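Reading time: 3 min
Last updated: Mar 19, 2022

Mulska Small Workspace Fit-Out: progress report to the Gendness program office
Prepared by Jocelyn Sawatzky
Reviewed by Ebenezer Wumbei

1. Period and scope

This report covers work done in February and the first part of the current month. The grant pays for desk surfaces, fabric surrounds, cable routing, and a basic set of desk supplies at the Mulska site. It does not pay for power or network work, which is billed to the site budget.

2. Surfaces and surrounds

The fabric surround at the first workspace is up. Black cloth now runs behind the table and along both sides. It hangs in folds and has not been steamed; creases do not affect its use and we do not plan to spend hours on them. The cloth stops short of the ceiling, so the overhead light still reaches the tabletop. Foam lettering has been pinned to the cloth.

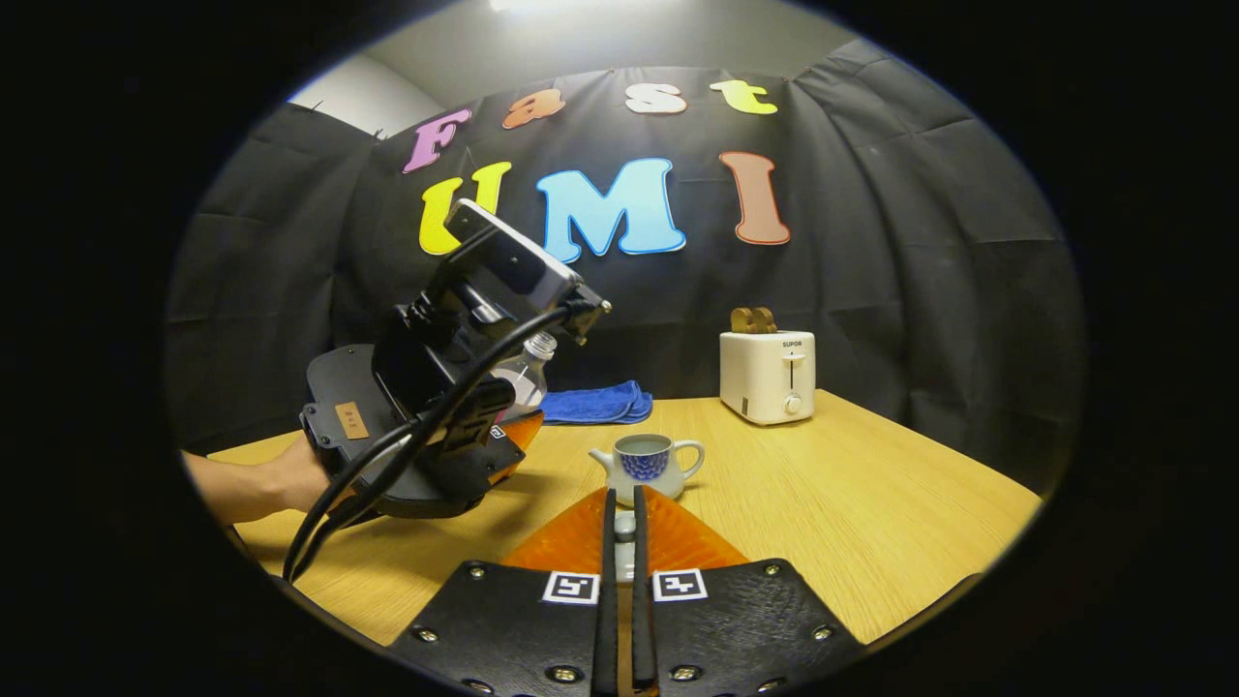 Fig. 1. Fabric surround with pinned lettering, first workspace.

The cloth was bought from Verkineck as a single roll. The invoice came to 899 dollars including delivery, against a budget line of the same amount. Enough is left on the roll for one more surround of this size. Pins were chosen over adhesive strips so that the cloth can be taken down for washing. Pin spacing will be reviewed after the first wash, when we will know how much the cloth shrinks.

3. Desk supplies and liquids

The supply set is kept small on purpose. Each desk gets one coaster, one towel, and one spare bottle. Appliances are shared and are moved between desks as needed. The rule for liquids was written in February and is being applied now: a bottle without its cap stays upright and is not carried between desks. Ofori supplied the towels and has agreed to replace any that fade or fray within 100 days.
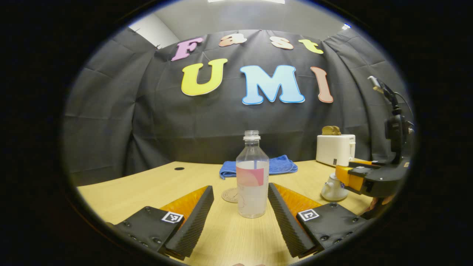 Spill control is the item still open under this heading. The current rule says that an open bottle stands on its coaster, with the towel within reach. Practice is partly in line with that: the blue towel is on the desk behind the open bottle, but the cork coaster is behind the base of the bottle. The cable hole in the far part of the desk also needs a cover, as liquid that reaches it would run down to the cables. Covers have been priced and the order will go in with the next supply purchase. The toaster is to be kept on the right side of the desk, away from that hole.

4. Budget and schedule

Spending to date is about 54 percent of the award. No line is over budget. The second surround is 7 working days behind plan; the delay comes from the table delivery and does not change the end date.

5. Next period

- Hang the second surround from the remaining cloth.
- Order and fit cable hole covers.
- Reissue the liquids rule with the coaster position marked on each desk.
- Submit the Verkineck and Ofori invoices with the next claim.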